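Table covering (craft)

A table covering, in craft and model work, is a flat sheet laid over a tabletop before work begins. Paper, card and foam board are the usual choices. Its purpose is said to be twofold: to protect the surface underneath and to give a plain background against which small parts can be found. The first claim is better supported than the second.

History

The practice is older than any of the names attached to it. The Serkard workshop manual, often credited with the idea, only repeats advice that was already common among bookbinders and pattern cutters. A rival claim made for the Flidedberg evening classes rests on one undated handout. Neither source explains why white became the standard color, and later writers who offer reasons appear to be guessing.
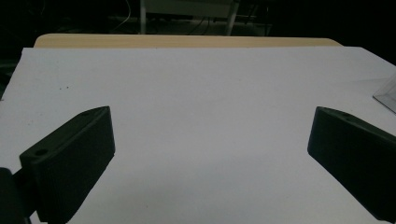
Size is the point on which handbooks disagree most. Heffernan recommends a sheet that reaches every edge of the table, a rule widely copied and seldom followed. In ordinary use a large pale sheet takes up most of the top and a strip of light wood is left bare along the far side, where glue and blades can still reach it. Heffernan's followers treat this as a fault, though no one has shown that tables covered in full last any longer.

Visibility

Supporters say that a white sheet makes dropped parts easy to see. This holds for dark screws and pins. It is doubtful for clear plastic, which shows mainly by the highlights along its edges, and in dim light a white sheet turns gray and loses much of its advantage. A test published in the Stedura newsletter reported that users found 100 dropped parts faster on white than on bare wood, but only 2 people took part and both knew the purpose of the test.

Replacement

Advice to change the sheet every 7 sessions has no known source - it may have begun with paper sellers. Most users turn the sheet over once and discard it when the marks become distracting. Foam board dents under pressure and costs more than paper, and claims that it saves money in the long run remain unproven.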